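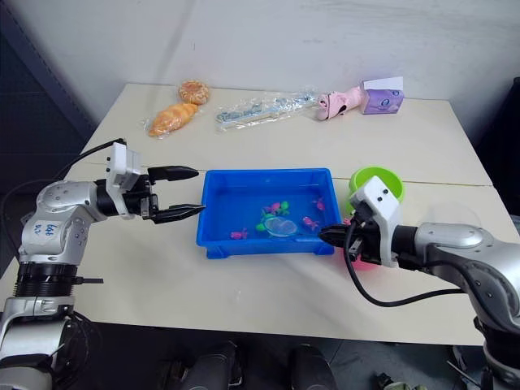

msamonte
Anyone still think house robots are two years off? Tidying up after bathtime is the test for me. My two year old leaves the lot floating. Two arms over a blue tray, a bit of water, toy fish, a turtle, a little net – fine, but wet plastic is slippy and everything's a different shape. I'd pay 2000 for one that did it evry night.

wumpini_y
Disagree. Picking up toys is the easy bit. We've had a Testeck arm on the packing bench since September, does 60 trays a shift, no moaning.

msamonte
Same trays every time tho?

wumpini_y
Well yes. Same trays.

sison
So not a bathroom then. Can it wring out a flannel

wumpini_y
No. Neither can my husband – give it time

hundell
Arms need bolting to somthing. Where does that go in a normal house? Mine barely fits the airer.

msamonte
Over the bath?? Would still want it to do the net without tangling it. Anyone tried the Humari one?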